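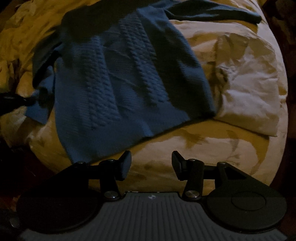 Visit to Kunlow, Monday, March 4, 2019

We use cookies to improve your visit. Accept / Manage settings

I went over to the Kunlow open day to find out what it would cost us to start on garment handling next year. Strazds had a stand in the same hall, and most of the morning went on comparing the two.

Maarja Kazlauskienė runs the handling group at Kunlow and took our party round. Her advice on budgets was to start with the hand-held grippers and leave the arms until later. Someone holds the gripper and does the job with it, and the recordings are used for training. Knitwear on a bed is one of their standard jobs. A cable-knit sweater on a patterned comforter gives the fingers a thick hem to find, with soft, creased bedding underneath. She said they had gone through more finger tips on knitwear than on anything else, so spares should go in the first order.

Prices, as given on the day:

Hand-held gripper, Kunlow: 363 euros each, camera not included.
Spare finger tips: 124 euros for a box.
Strazds equivalent: no price yet, they will send a quote in writing.

Delivery is about 140 days for the Kenik arm, which is longer than I had planned for. The grippers come from stock. If we want the arm before next winter the order has to go in this spring, and the deposit would fall in this year's budget.

I asked about storage. They allow 100 recordings per job before anyone looks at the results, and keep everything on two sets of disks. We have one set and it is nearly full. I had not put disks in the plan at all, so that is a new line.

Lunch was soup and rolls. The afternoon talk on service contracts from Pruleck ran over and I missed the end of it, but the slides are to be emailed round. The contract covers parts and one visit a year - travel is extra.

For our own plan I have put down four grippers, two boxes of tips and the disks. The arm stays on a separate sheet until the Strazds quote arrives.

Contact us | Copyright 2019 | Back to top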